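Kitchen table notes
Last updated: 25 October 2026

I've been promising you the tax folder piece since the summer, and a few of you have started sending me slightly pointed emails about it, so let's do paper this month. All of it – the school letters, the warranty cards, the bank stuff, the envelope with a phone number on the back that you're scared to throw away.

My own pile had been living in a Pondbridge file box under the stairs. I bought that box when we moved in and it has held everything from vet bills to a takeout menu for a place that closed years ago. In October I finally pulled it out, and it took me six evenings to get to the bottom (I had the radio on and I read far too many old birthday cards, so you may well be faster!).

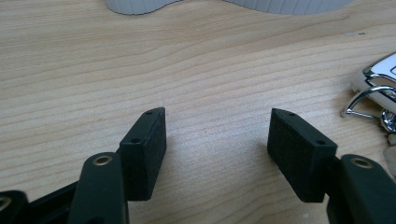

My first rule is to sort before you shred. Make your piles as you go and don't stop to deal with any one piece of paper, even if it's an unpaid bill, because you'll wander off to find the checkbook and that'll be your evening gone. I used four piles: keep forever, keep for now, shred, and ask somebody. You want a good stretch of bare tabletop for this, and pale wood with a busy grain like this one has one drawback, which is that cream-colored receipts get hard to spot on it. I lay a dark dish towel down for the small stuff. Ask somebody was my biggest pile by a mile, and most of it was insurance.

Keep forever turned out tiny. Birth certificates, the house papers, the adoption letter for the dog. It all went into one Grikano zip folder, the 29 dollar one, and yes, I winced at the price, but it closes properly and the old one didn't. A reader wrote in to say a freezer bag does the same job. She's probably right.

Keep for now is where you'll argue with yourself. I put a month and a year on the front of each envelope in fat marker and when that date comes around I look again. I had 84 pages of manuals in there, mostly for a blender I gave to my sister. Out they went, and I felt wonderful for the rest of the night.

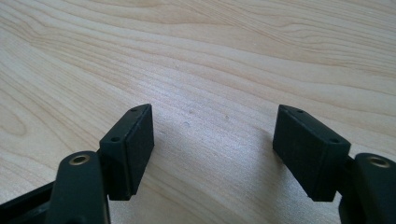
Shredding is the fun part, or it is for the first half hour. My little Ciltumix overheats if I feed it too fast, so I do a handful, make tea, do another handful. Take the staples out first and check where they land, too, as they love to hide on wood that has a bit of shine to it, like this, and I can tell you there are two tiny specks in the bright patch that I'd want to run a finger over before setting down anything I cared about. Shreds go in a paper bag for the compost, except the glossy ones. I still find curls of bank statement in my slippers.

Next time I'll get to the photos, which are a whole other box and a much weepier one. If you have a system for the ones with no names on the back, please write and tell me, I'd love to hear it.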